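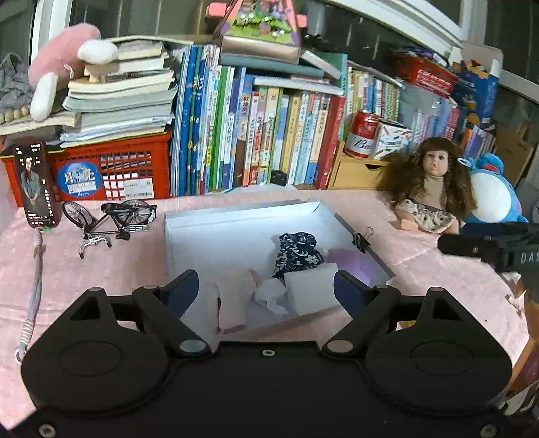

Please do not fill the old nail holes before we have seen them, Nelholm wrote back yesterday evening, and please stop calling the doors "the new doors", they are older than the porch. Both points are fair. I have changed the labels on the job sheet.

29 March 2026
Workshop notebook, Gondal granary, door leaves and shutters

Today I worked only on the left leaf. The right one stays flat on the long trestles until the bottom rail has dried more. The moisture meter still gives different values at the two ends of the rail, and I don't trust the lower one, it was taken very near to an iron strap.

Paint. I opened a small window in the paint next to the lock, in steps, with the scalpel and then with fine paper. Under the brown there is a gray, under the gray a thin green, and then a red which goes into the wood itself. So the red is probably the first coat, or a primer under a first coat which is lost. I am not able to say which from this window only. I took 3 samples in the small bags: lock side, middle rail, and behind the upper hinge, where the weather never came so much. They are in the drawer with the other Gondal samples, with pencil labels.

Nail holes. I counted them on the left leaf as Nelholm asked: 59. Most of them are in groups and I think they come from notices which were put up over the years. Some are square and deeper, and these follow a line across the boards at the height of the chest. Perhaps there was a bar or a ledge before. I drew the line on the tracing film. Nothing is filled.

Consolidant. The soft area at the foot of the second board received Trasel by brush, 500 ml in total, in many thin coats with waiting between. The wood drank it very quickly at the beginning and then slower. I stopped when the surface began to shine. To whoever continues: do not add more before the next check, even if it looks dull again. The empty bottle is beside the sink, I kept it for the batch number.

Iron. The strap hinges came off without damage, except one screw, where the head broke. I left the rest of the screw in the wood. It holds well and drilling it would cost us good oak. The hinges are brushed but not oiled, and they are wrapped in paper on the shelf by the window.

Lime. Pladel answered about the mortar for the door frame. They can deliver the coarser mix, but the sand is from another pit than last July, so the color will be a bit more yellow. I asked for a sample bag first. The old mortar has small pieces of charcoal in it -- I would like to see both side by side in daylight before we decide.

Still open:
-- who tells the town that the opening stays boarded for 2 more weeks
-- tracing film must be scanned before it curls
-- ask Nelholm if the old photograph of the yard shows the ledge, the copy we have is too dark
-- new blades for the scalpel, the thin ones

Heating in the small room was left on low for the right leaf. Please do not turn it up.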